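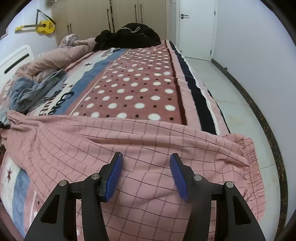
布ものの教示作業 定例会 議事録（2023年11月）

書いたのは私です。今回も録音の文字起こしがうまく取れていなかったので、手元のメモと記憶で書いています。発言の順番は多少入れ替わっているかもしれません。違うところがあったら共有フォルダのこの文書に直接コメントをください、直します！

出席：手持ちグリッパで収録している班（私を含む）、遠隔操作班、学習班、機材の担当。Prurkhamの拠点からはオンラインで遠隔操作班の二人が参加。Lindelのデータ整理をしている人は別件と重なって後半から。
欠席：安全の担当（事前にメモをもらっていて、議題5で私が代読しました）。

議題
1. 前回の宿題の確認
2. 寝室での布の収録（手持ちグリッパ）
3. 遠隔操作側の進み具合
4. データの選別と失敗の扱い
5. 家庭での収録の約束ごと
6. 機材
7. その他と宿題

1. 前回の宿題の確認

9月に決めた「一本の収録は最初と最後に手を止める」というルール、みんな守ってくれているか確認しました。学習班からは、だいぶ切り出しが楽になったとのこと。ただ最後の静止が短い人がまだいるそうで、はい、それはたぶん私です。次のことを考えているうちに手が動いてしまうんですよね。声に出して数えるのが効くと遠隔操作班の人が言っていたので、私も明日から小声でやります。

作業手順書の書き直しは終わっていません。前半の「つかむ前の構え」までは新しくなっていて、後半の「布を放すとき」が古いままです。古いほうには、もう使っていない指先の写真がそのまま載っているので、新しく入った人がそこで混乱したそうです。これは私の宿題として持ち越し。すみません。

ファイル名の付け方については、前回あれだけ話したのに二通りが並走していることが判明しました（笑）。手持ち班は場所を先に、遠隔操作班は作業名を先に書いています。どちらでもいいから揃えてほしい、というのが学習班の切実な声で、今回は作業名を先、場所を後、で決めました。過去のものは学習班がまとめて変換してくれるそうです。ありがとうございます。

2. 寝室での布の収録（手持ちグリッパ）

ここが今回いちばん長くなりました。

作業はベッドの足元側に広げたピンクのチェックの布を、手持ちグリッパの二本の指で扱うものです。青い溝つきのパッドを向かい合わせにして、布に軽く押し当て、間に寄ったしわをつまむ。やっていることを言葉にするとこれだけなんですが、ずっと難しいです。布が薄いと下のブランケットまで一緒につまんでしまうし、浅く当てるとパッドの間をするっと抜けていく。私は最初の何本か、指を開きすぎたまま押し込んで、布が山になりすぎてから慌てて閉じていました。学習班に見てもらったら「閉じ始めるのが遅い」と一言。そのとおりでした。

話し合って、つまむ動作は次の形に揃えることにしました。

・布に当てる前に、ひと呼吸ぶん指を止める
・左右のパッドが同時に布に触れるように、手首を傾けすぎない
・押す深さは、布にやわらかいひだができるところまで。マットレスがへこむまで押さない
・閉じたあと、持ち上げる前にもう一度止める
・下の布まで挟んだら、そのまま続けて放すところまで録る（途中で切らない）

最後の項目は議題4でもう一度出てきます。

それから、柄の話が意外に盛り上がりました。チェック柄はしわが寄ると線が曲がるので、人間が見るぶんには布の形がすごくわかりやすいんです。学習班の一人は、無地の布より柄のある布のほうが最初は覚えやすいのでは、という見立て。もう一人は反対で、柄に頼る癖がついて、無地のシーツを前にしたら途方に暮れるんじゃないかと心配していました。私はどっちの気持ちもわかる派です（議事録を書く人間がこれではいけませんね）。結論としては、チェック、無地、水玉のような大きい柄を混ぜて録り、学習に入れるときに組み合わせを変えて比べることになりました。比べ方は学習班が案を出します。

重なった布の扱いも話しました。あのベッドの上は、大きな水玉のパネルと縞の縁が付いたブランケットがあって、その手前にチェックの布、左のほうには丸まったピンクの掛け布団、灰色がかった青い布、奥には黒い服の山、という具合です。収録用に全部どけるべきかどうか。私は、どけないほうに一票入れました。家のベッドってそういうものだと思うので。遠隔操作班からは、初めは周りを片付けたほうが操作する人の迷いが減るという意見が出て、それももっともなので、手持ちのほうはそのまま、遠隔操作のほうは片付けた状態から始める、と分けました。しばらくこれでいきます。

ゴムの縁について。伸び縮みする縁がついている布は、縁をつまむのか、縁のすぐ内側の平らなところをつまむのかで、そのあとの引っ張り方が変わります。縁をつまむとギャザーの厚みでパッドがしっかり噛むけれど、引くと戻ろうとする力がくる。平らなところだと素直に動くかわりに抜けやすい。手持ち班の中でもやり方が割れていて、ベテランの人は縁の派、私は内側の派です。どちらも録ってよし、ただし一本の中で途中から乗り換えないこと、としました。乗り換えたくなったら一度放して、静止を入れて、別の一本として始めてください。

紐についても質問が出ました。チェックの布の端から結び目のある短い紐が出ているのが気になった人がいて、「あれは先にしまうんですか」と。今のところ作業に紐は含めません。指に引っかかったら、そのまま引かずに放してやり直しです。紐を指定の側に出しておく、というような準備は不要。準備を増やすと、準備の上手な人のデータになってしまうので……というのは学習班の受け売りです。

広角レンズの歪みのことも少し。画面の端にいくほど家具や床の線がぐにゃっと曲がるので、新しい人が「カメラが壊れているのかと思った」と言っていて、そういえば私も最初にそう思いました。補正をかけるかどうかは学習側で決めるので、収録する人は気にしなくて大丈夫です。気にしてほしいのは、左右の指とつまむ場所が画面に入っていること、それだけです。

3. 遠隔操作側の進み具合

Prurkhamの二人から報告。向こうは据え置きの腕を離れた席から動かして、同じような布の作業をしています。

まず、遅れの話。操作している手と腕の動きの間にほんの少しの遅れがあって、布の作業だとこれが効くそうです。箱を持つくらいなら平気なのに、布は当てた瞬間に形が変わるので、見てから直すと直しすぎる。それを嫌って操作がゆっくりになり、ゆっくりな動きばかり録れてしまう。手持ちで録った動きと並べると速さがまるで違っていて、学習班が画面を共有してくれたときは、みんなちょっと笑ってしまいました。私の動き、せかせかしてるなあ。

対策として出た案は、遠隔のほうは当てる直前までは普段の速さで近づき、当てる手前で止める練習をすること。手持ちのほうは逆に、当ててから閉じるまでをもう少し落ち着いてやること。中間で出会いましょう、という話になりました。

次に、触った感じがわからない問題。手持ちだと布がパッドに当たった抵抗が手に伝わるので、目を離しても深さがなんとなくわかります。遠隔ではそれがなくて、頼りは画面の中のしわだけ。そのせいで向こうは照明にとても気を使っていて、斜めから光を入れてしわの影が見えるようにしているそうです。これはいい工夫だなと思いました。こちらの寝室の収録でも、カーテンの開け方でずいぶん見え方が違うので、部屋の明るさをメモに残そうということに。メモは「明るい・普通・暗い」の三段階で十分とのことです。細かく書いてもらっても使えないと学習班が笑っていました。

操作する人の疲れについても相談がありました。腕を浮かせた姿勢が続くと肩にくるそうで、肘置きを試したところ楽になったけれど、今度は動ける範囲が狭くなったと。高さを変えられる肘置きを機材の担当が探します。手持ちのほうも、グリッパを長く持っていると親指の付け根が痛くなるので、休憩は遠慮せず取りましょう。前回も書きましたが、もう一回書いておきます！

あと、操作を始める前の位置合わせ。手元のレバーと腕の姿勢がずれたまま開始すると、最初の一瞬に腕がぴょんと動きます。Prurkhamでは、合うまで開始できないように設定を変えたそうです。こちらの練習用の席にも同じ設定を入れてもらいます。

4. データの選別と失敗の扱い

後半から参加したLindelの担当から数字の報告がありました。

いま手元にある布の収録は手持ちと遠隔を合わせて1,826本。このうち、見直しで「判断に迷う」の箱に入ったものが89本。そのうち、始めか終わりの静止がなくて切り出せないものが17本ありました。残りは何に迷っているかというと、失敗とも成功とも言いにくいもの、です。

たとえば、つまめてはいるけれど下の布も一緒に持ち上がっている。つまんで運んだけれど途中で片側が落ちた。一度抜けて、すぐにつまみ直して、最後はちゃんとできた。最後のは私は「成功」に入れていましたが、人によっては「失敗」に入れていて、同じような動きが両方の箱に入っているとのこと。学習班が渋い顔をしていた理由がやっとわかりました。

かなり話して、ラベルを増やすことにしました。

成功：一度で最後までいった
やり直しあり：途中で抜けたり落ちたりしたが、自分で立て直して最後までいった
失敗：最後までいかなかった
使えない：静止がない、指が映っていない、人の手が入った、など

「やり直しあり」を分けるのは学習班の強い希望です。立て直す動きは貴重で、わざとやろうとすると不自然になるそうで、自然に起きたものを大事に取っておきたいと。なので、抜けたからといって収録を止めないでください。私もつい「あっ」と言って止めてしまうのですが、声は入っても構わないので、手は続けてください（音声は学習には使っていません。恥ずかしい独り言も大丈夫です）。

「人の手が入った」の境目についても質問がありました。反対の手で布の端を押さえたら？ 入ったことになります。グリッパを持っていないほうの手は画面の外に。袖が映るのは問題なし。

迷い箱の分については、手持ち班と遠隔操作班から一人ずつ出して、同じものを別々に見てラベルを付け、食い違ったところだけ集まって話すことにしました。手持ち班からは私が出ます。お菓子は持っていきます。

Vasićの学習環境への取り込みについて。先月までの分は入っていて、新しいラベルに対応するには読み込みの部分を少し直す必要があるそうです。直るまでの間は「やり直しあり」を「成功」として読ませておく案と、いったん外しておく案があって、外すほうに決まりました。混ぜてしまうとあとで結果を見比べるときにわけがわからなくなる、という理由です。

手持ちと遠隔を一緒に学習させるかどうか。ここは時間をかけたのですが決まりませんでした。一緒にしたい人の言い分は、数が増えるし、見え方の違いに強くなるはず。分けたい人の言い分は、速さも指の傾きも違うものを混ぜると真ん中のぼんやりした動きになるのでは。議題3の「中間で出会う」がうまくいってから考えても遅くないのでは、という意見が最後に出て、次回へ。

5. 家庭での収録の約束ごと

安全の担当からのメモを私が読み上げました。要点は次のとおりです。

・収録を始める前に、家の人と一緒に、映ってよい範囲を確認する
・壁の写真や書類など、映したくないものは家の人に先に外すか伏せてもらう。こちらで勝手に動かさない
・扉は開けない、引き出しも開けない
・作業が終わったら布はもとあった場所に戻す
・コードや紐のあるものの近くでは、グリッパの指を閉じてから移動する

「もとあった場所に戻す」について、戻すところも収録していいのかという質問がありました。片付けも立派な布の作業なので、録れるなら録りたい、ただし別の作業名にする、という答えを学習班からもらいました。作業名は「戻す」でお願いします。凝った名前は付けないでください、検索する人が泣きます。

背景に楽器がかかっている部屋もあるので、振り向くときにグリッパをぶつけないよう気をつけましょう、と私から一言足しました。ウクレレの弁償は経費で落ちるのか、という質問が出ましたが、落ちるかどうかより先にぶつけないでください。

6. 機材

Plasisuraのパッドの話。溝のすり減りを気にしている人が多く、交換の目安がほしいという要望が前から出ていました。機材の担当は、本数で決めると数えるのが面倒で誰も守らないだろうから、見た目で決めたいとのこと。新品のパッドの写真を収納箱のふたに貼っておくので、見比べて溝が浅いと思ったら替えてください。左右は必ず一緒に交換。片方だけ新しいと、布が新しいほうに引っ張られて斜めにずれます。これは私がやらかして、気づくまで半日かかりました。

指の付け根のねじのゆるみ。収録前に指先を持って軽く揺すって、がたつきがあれば締める。締めすぎると動きが渋くなるので、締めたあとに何度か開け閉めして確かめてください。六角レンチが一本行方不明です。心当たりのある人は黙って戻しておいてくれればそれでいいです。

指の色については、黒い布のときに指がどこにあるかわかりにくいという声がありました。パッドが青いので先端は見分けられるのですが、根元のほうは黒どうしで溶けてしまう。指に明るい色のテープを巻く案は、学習に余計な手がかりを与えるかもしれないので保留。黒い服の山を相手にする作業は後回しにして、まずは明るい色の布を進めます。

充電。使い終わったら充電台へ。お願いします。

7. その他と宿題

新しく手持ち班に入る人の練習について。いきなり家庭に行くのは緊張するので、まずこちらの部屋でタオルをつまむところから始め、そのあとベッドの布に進むのがよさそうです。練習の分も録っておいて、本人と一緒に見返すのがいちばん早く上達する、と遠隔操作班の人が言っていました。他人の手つきを見るより自分のを見るほうが効くそうです。私も見返しましたが、手首の傾きが思っていたのと全然違ってびっくりしました。

見学の希望が一件来ています。Prurkhamのほうで受ける予定で、日程はまだ。遠隔の席に座って少し動かしてもらえたら楽しいと思うのですが、布だと最初はまずつまめないので、お手玉か何かを用意したほうがいいかもしれません。お手玉を持っている人、いませんか。

会議の時間が延びがちなので、次回は議題4の続き（手持ちと遠隔を混ぜるか）を最初に持ってきます。

宿題
・手順書の後半「布を放すとき」の書き直し、指先の写真の差し替え（私）
・ファイル名の一括変換（学習班）
・柄ちがいの布の比べ方の案（学習班）
・Vasićの読み込みを新ラベルに対応（学習班）
・迷い箱の見直し（私と遠隔操作班から一人）
・肘置き探し、練習用の席の設定変更、収納箱のふたの写真（機材の担当）
・当てる手前で止める練習（Prurkham）
・部屋の明るさのメモ欄を収録票に追加（Lindelの担当）

追記：会議のあとで、収録票の欄がもういっぱいだと連絡がありました。「天気」の欄をつぶして「明るさ」に変えるそうです。古い収録票が手元に残っている人は、天気のところに明るさを書いておいてください。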